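Right, a few of you asked how it's going at Moncrieff now the robots are properly in. Long one, sorry! 1/

So I was on the packing line at Grurnus for years - 600 boxes on a good shift, and my shoulders knew about every one. Pitau (the new arm, yes it has a name) took over the heavy end in May. 2/

I thought I'd hate it. First week I did, a bit. It stopped 108 times and guess who had to walk over and press the button. 3/

Then Ylva Moen asked if I fancied moving to the training side. Same pay band, a sit down now and then, and you show the thing how a hand picks stuff up. I said go on then. 4/

We've done over 249 goes at the tea-towel fold alone, and my way of doing corners is now the official way, which my mum finds hilarious. 5/

What I do miss is the chat. The line was loud but you were shoulder to shoulder all day, and now half my old lot are on different shifts. Eskil Rustad's trying to get us all the same lunch back and I'm right behind him. 6/ 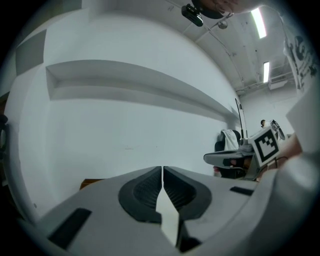

Did anyone lose their job over it? Three people took the payoff and left, everyone else got moved. 7/

Next lot of retraining places go up on the board on Monday. If you're on lates, put your name down - they do run an evening group! 8/8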